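News > Safety & Maintenance > Hand-held grippers

Pinch fault on the Skalix hand-helds: read before your next session

April 24, 2018

Quick one, because the Illville crew goes back out shortly and this needs to be in everybody's inbox first.

We have a fault on the Skalix hand-held grippers. Under load the linkage can stick part way closed, then let go all at once. When it lets go the arms snap shut, and if your finger is in one of the triangular windows, it gets pinched. We've had 3 of these since October. Two were sore knuckles. One was a proper blood blister and a lost afternoon. No stitches, lets keep it that way.

It shows up on bedding work more than anything else. Heavy cloth bunches between the pads, you squeeze harder, the pivots bind. The Grelura bench test never caught it. Of course it didn't, it was run on foam blocks. 200 cycles, all clean.

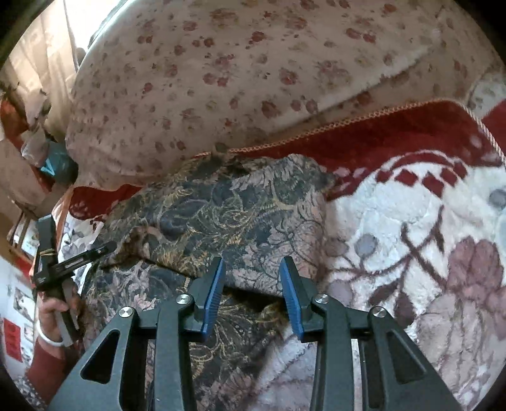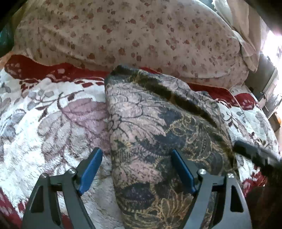
Bedding work with the hand-held gripper, blue pads either side of the patterned cloth.

What to do for now:

- Check the pivot bolts before you start. All of them, both sides. Snug, not cranked down.
- Open and close it slowly a few times with nothing in the pads. Any grit or hitch, tag it and put it in the red bin.
- Fingers on the grip only. Do not steady the tool by the arms, even when the cloth is heavy.
- If it sticks, put it down on something flat and walk the pads apart with the plastic wedge. Don't shake it. Don't pull.
- Two-handed jobs, with a tool in each hand: if one sticks, stop both.

Cisternas is sending new bushings. Units up to serial 69 get them first, that's the batch with the tight pivots. Later ones look ok so far but do the checks anyway. Swap takes a few minutes, the shop will do it, please don't try it at home with a hex key.

Near misses count too. If it jumped and you didnt get hurt we still want the report. Short is fine. Tool number, what you were picking up, how hard you were squeezing. Drop it in the safety tray or reply to this email.

More when the bushings land.

4 comments | 11 shares

Contact the newsletter desk | © 2018 Illville Workshop News | Back to top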